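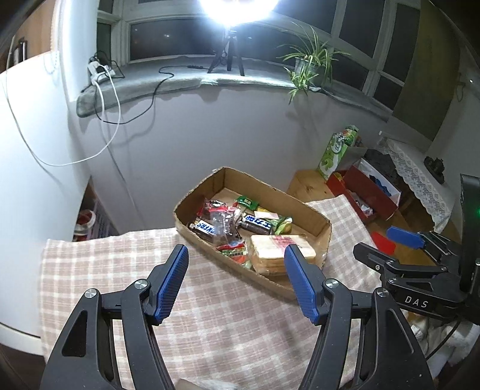
Pince à deux doigts ouverte devant le carton. Dedans : du pain de mie tranché sous film, des barres chocolatées, des sachets.

Accueil Cours Supports TP Annales Contact
Temps de lecture : 7 minutes

Préhension d'objets emballés
Notes de séance : l'incident de Nerham, ou comment un bord de film a trompé toute une cellule

Enseignant : Siu-ming Shek
Notes mises au propre par Eduardo Estrella, relues en mars

J'attendais cette séance depuis le début du semestre ! On laisse un peu de côté les cubes rigides des premiers TP pour passer aux objets que tout le monde a dans sa cuisine et que les robots détestent : du mou, du brillant, du froissé, du transparent. On part d'un incident réel sur la cellule de mise en carton de Nerham et on remonte la chaîne jusqu'à la cause. Vous allez voir que chaque maillon, pris seul, paraissait raisonnable.

1. Les faits

La cellule de Nerham remplit des cartons de goûter : un sandwich ou du pain sous film, des barres, des bonbons en papillote. Un bras, une pince à deux doigts articulés, des patins striés en élastomère, une caméra au poignet. Le programme de prise a été appris à partir de démonstrations faites à la main avec des pinces de même géométrie, puis complété par une logique de contrôle classique écrite par Ramil Catacutan. Retenez bien cette double origine, elle compte pour la suite.

Le jour de l'incident, la série comptait 72 cycles. Sur ce total, 3 sandwichs sont tombés pendant le transfert, tous entre la table et le carton. Au dernier, l'opérateur, Efren Cruzado, a vu le bras immobile au-dessus du plan de travail, le voyant vert allumé, et il a tendu la main pour ramasser le produit. Le bras est reparti. La pince s'est refermée sur sa manche. Pas de blessure, un tissu déchiré, un arrêt d'urgence enfoncé par sa collègue et une grosse frayeur.

Le compte rendu tient donc en deux questions distinctes, et il faut résister à la tentation de les mélanger :
- pourquoi le produit est-il tombé ?
- pourquoi le bras est-il reparti avec une main dans la zone ?

2. Première question : où s'arrête un sandwich ?

Prenez un sandwich sous film. Le pain a un contour net, des coins arrondis, une croûte fine. Le film, lui, dépasse. Il y a une marge soudée, transparente, parfois large, qui ne contient rien du tout. Pour nous, aucune ambiguïté : on prend le pain. Pour un système qui cherche un bord dans une image, il y a deux candidats, et le plus contrasté change avec l'éclairage. Une lampe vive, un reflet qui court sur le plastique, et le bord le plus visible devient celui de l'emballage.

Deuxième difficulté, le point de vue. La caméra est solidaire de la pince, elle regarde donc les doigts et l'objet sous un angle fixe. Un patin qui recouvre le pain à l'image peut très bien se trouver encore au-dessus, sans rien toucher. Se superposer à l'image et être en contact sont deux choses différentes, et on perd des points à l'examen chaque année là-dessus.
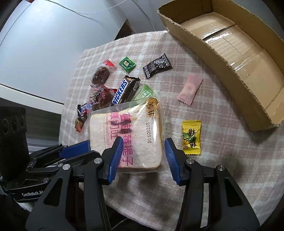
Approche d'un sandwich sous film. La marge transparente dépasse le pain ; le patin gauche se superpose au produit, le patin droit est juste à l'extérieur de son bord.

Arrêtez-vous un moment sur cette configuration avant de lire la suite. Essayez de décider, sans autre information, si la fermeture amènerait les patins sur le pain ou sur le film. Pour ma part je ne sais pas trancher, il me manque la hauteur ! C'est tout l'intérêt du cas : une vue unique, même nette, laisse la question ouverte. Regardez aussi le voisinage. Une barre est au contact d'une papillote, un emballage en recouvre partiellement un autre. Si l'on pince une marge, on risque d'emporter ce qui est coincé dessous.

À Nerham, Ronaldo Villanueva a repris les enregistrements d'ouverture de pince des prises ratées. Sur les trois, les patins s'étaient refermés sur la marge soudée du film. Le pain n'était pas serré du tout, il pendait.

3. Un seuil qui paraissait bon

Alors pourquoi la cellule a-t-elle continué ? Elle possédait un contrôle de présence, et il avait été testé ! Principe : une fois la pince fermée, on lit l'écartement entre les patins. Au-dessus de 2 mm, il y a un objet. En dessous, la pince est vide, on recommence.

Un film plat est beaucoup plus fin que cela. Avec un film plat, le contrôle aurait donc fonctionné, et c'est ce que les essais de mise en service avaient montré. Seulement, quand les patins striés poussent une marge soudée l'un vers l'autre, elle se plisse. Les plis s'empilent, la soudure est raide, et l'écartement lu passe au-dessus du seuil. Message de la cellule : objet tenu. Le bras lève, accélère, les plis glissent et se détendent, le sandwich s'en va.

Au tableau, nous avons écrit les hypothèses cachées dans la ligne de code de Ramil :
- l'épaisseur mesurée est celle du produit ;
- ce qui est tenu au moment de la mesure le restera pendant le mouvement ;
- le zéro de l'écartement n'a pas bougé depuis l'étalonnage.

La dernière n'est pas en cause ici, mais on l'a vérifiée quand même, et je vous demande de le faire systématiquement. Les doigts sont montés sur des pivots à vis. Du jeu dans un pivot, un patin usé ou mal recollé, et la valeur « fermé » se décale. Contrôle très simple : fermer à vide, lire, comparer à la fiche. Cela prend moins de temps que d'ouvrir le journal des défauts.

4. Et les démonstrations ?

Question posée pendant la séance, excellente : si des humains ont montré le geste, pourquoi le robot a-t-il appris à viser la marge ?

Il n'a rien appris de tel de façon explicite. Une personne qui tient la pince corrige sans y penser. Elle sent le poids, elle descend encore un peu, elle desserre et reprend. Dans les données, il reste une trajectoire et une ouverture ; l'effort ressenti au poignet n'y est pas. À Nerham, les reprises avaient en plus été retirées des enregistrements, parce qu'on les prenait pour des ratés. Or c'étaient les séquences les plus instructives du lot ! Le modèle n'avait donc jamais vu comment on se sort d'une prise sur film.

L'équipe de Pavirberg, qui fait de la mise en carton avec deux pinces, garde désormais ces reprises et les étiquette. Leur annotation distingue « contact produit », « contact emballage » et « indécidable ». La dernière catégorie me plaît énormément. Un annotateur qui a le droit de dire qu'il ne sait pas fournit des étiquettes bien plus propres.

5. Deuxième question : le bras qui attend

On passe à la sécurité, et là je ralentis volontairement.

Après la chute, la cellule lit un écartement redescendu sous le seuil. Elle passe à l'état OBJET PERDU, immobilise le bras, attend 3 secondes, puis relance une prise. Pendant l'attente, les moteurs sont sous tension et le voyant reste vert, puisque vert signifiait « aucun défaut ». Pour Efren, bras immobile et produit par terre voulaient dire « arrêté ». Pour l'automate, c'était une étape ordinaire du cycle.

La barrière immatérielle aurait dû couper le mouvement. Elle avait été inhibée côté chargement pour laisser passer les cartons, avec une temporisation trop généreuse, et la main est entrée pendant cette inhibition. On reprendra le schéma de câblage en TD.

Ce que je veux lire dans vos comptes rendus : un bras immobile n'est pas un bras hors énergie. Écrivez l'état, écrivez qui peut le faire changer, écrivez ce que voit l'opérateur à cet instant. Évitez « erreur humaine » comme cause racine. Efren a fait le geste que le poste de travail l'invitait à faire.

6. Ce qui a été modifié

- Relance automatique supprimée après une perte d'objet. Il faut un acquittement hors zone.
- Voyant orange clignotant pour toute attente avec moteurs sous tension.
- Durée d'inhibition de la barrière recalculée sur le passage réel d'un carton.
- Contrôle de présence répété après un petit levage lent, avant l'accélération.
- Arrêt de série dès la deuxième chute, avec appel du responsable de ligne.
- Fermeture à vide et lecture du zéro à chaque prise de poste.

Le levage lent est mon préféré. On monte un peu, on attend, on relit l'écartement. Si les plis glissent, cela se voit tout de suite et le produit retombe sur la table, de presque rien. Le site de Zovanthorpe a repris l'idée et lui ajoute une vue latérale. Leur caméra de poignet avait les mêmes soucis de reflets que celle de Nerham.

7. Pour le TP

Vous travaillerez en binômes sur la paillasse Rweyemamu, pince tenue à la main, sans bras motorisé. Apportez des emballages variés : film tendu, papillote torsadée, sachet à bord dentelé, barre à extrémité plissée. Le but est de fabriquer exprès la fausse détection de Nerham, c'est-à-dire une marge pincée qui passe pour un produit.

À rendre :
a) la courbe d'écartement d'une prise franche et celle d'une prise sur film, sur le même graphique ;
b) une proposition de critère qui les sépare, avec un cas où votre critère échoue (il y en a toujours un, cherchez-le !) ;
c) le tableau des états de la cellule, avec pour chacun l'énergie présente, le voyant et l'action autorisée à l'opérateur ;
d) un paragraphe sur la fouille dans un carton : que se passe-t-il pour le doigt extérieur quand l'objet est contre la paroi ?

Doigts hors des articulations quand votre binôme tient la gâchette, manches relevées, cheveux attachés. Les biellettes se referment comme des ciseaux et on les oublie vite, parce que tout le monde regarde les patins.

Les corrigés des questions a) et b) seront déposés dans Supports après la remise. Pour c), venez me voir avec votre tableau, on le discutera à l'oral.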